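**Policy drops rubbish beside the bin, or never lets go**

Posted by Kiran Thakur, 2/20/18

I'm training a policy to put rubbish in a bedroom bin from wrist camera video only. The demos are done by hand with the two-finger gripper, 610 of them, resampled with Stutora to line the jaw width up with the video. Offline the loss is lovely. On the arm it goes to the bin like a homing pigeon and then hovers there, thinking about its life.

My preprocessing throws out any image where the blur score is above a threshold I picked while eating lunch. A typical victim, with a plastic container over the bin: 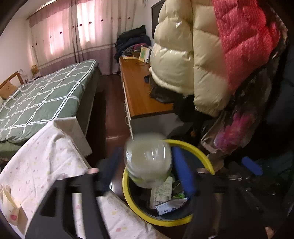
Roswitha Schwaiger: So you've deleted every moment where the thing being learnt takes place. Check the timestamps of what you dropped and I'd bet they bunch up round the release.

Kiran again, having checked: they do. 2826 images gone, most of them within 14 steps of the jaws opening. Do I put them all back, or is the blur going to poison the encoder? The sharper ones look like this, and the policy is fine on those.

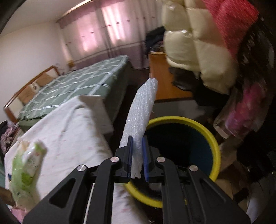
*Foam strip held over the bin, kept by the filter.*

**Yufang Cai**

Put them back. The robot's camera will blur as well, and it won't skip those steps out of politeness.

Two things to do at the same time:

- Check your latency. If jaw width lags the video by even 2 steps, the policy sees an open gripper labelled "hold". Plot width against image for a few demos and look at the release by eye.
- Predict a short chunk of actions and run only the first part. With single steps, "hold still" is nearly always the safe guess near the bin, and your policy has noticed.

If you must filter, drop whole episodes. Cutting holes in the middle leaves the resampler to invent the join - and Stutora will do it without a word.

**Haruna Hoshino**

Had the same hover. Weighted the gripper loss higher and it went away. Then it let go of everything early, so perhaps not too high.

**Xiaoyan Shen**

Have you tried a bigger network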